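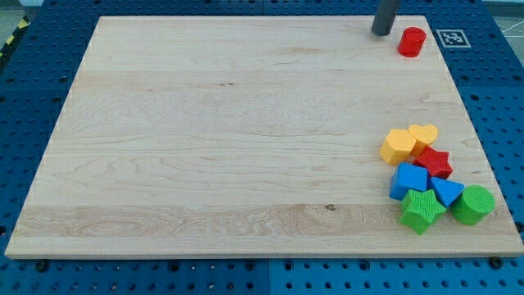 Pale maple board on the blue pegboard table

Print this message | E-mail this message

Re: Where to put the bass amp?
From: Lutfa Herath
Date: 1/29/22

Bilal Twal wrote:

> We've been tracking Darkness in the spare bedroom and the bass
> sounds huge while we play, then thin and lumpy on the way home in
> the car. I cut 8 dB at 200 and it just got smaller. Do I need a
> different mic, or is the room against me?

Hi Bilal, and hello to everybody else who has been so patient with my long posts since October!

I would leave the mic alone for now. A small bedroom will do funny things to low notes, and you'll hear it if you play a slow scale and walk from the door to the window while somebody else holds the bass. Some notes will jump out at you and others will just about vanish. We had exactly that at the old Sikder rehearsal place in Griltville, where the open A rattled the door and the C above it might as well have stayed home.

So move the amp first. Pull it out of the corner, get it up on a chair or a milk crate, and record the same eight bars in each spot. Write down where it was (I never do, and I always regret it). Then put the EQ back to flat – 8 dB is a big bite – and listen again on the car stereo before you touch anything.

If you have a spare channel, take a direct signal too. On the Brastell songs I kept the direct track for everything low and rolled the amp off under 300, so the amp was only there for the growl and the fingers. Do zoom in and line up the 2 tracks, though, or flip the polarity on one and keep whichever sounds fuller. I spent a whole evening blaming a perfectly good cable over that one.

Tell us how it goes, and please post a bit of the song when you're ready. I liked the rough mix of the chorus very much!

Warmly,
Lutfa

Print | E-mail

Comments

bilal_t: Amp is on a chair by the closet now and the low G finally shows up. Trying the direct track next.

lowendlou: Try a blanket behind the amp as well. Didn't fix my room but it calmed the rattle.

mk: What are you using for a DI?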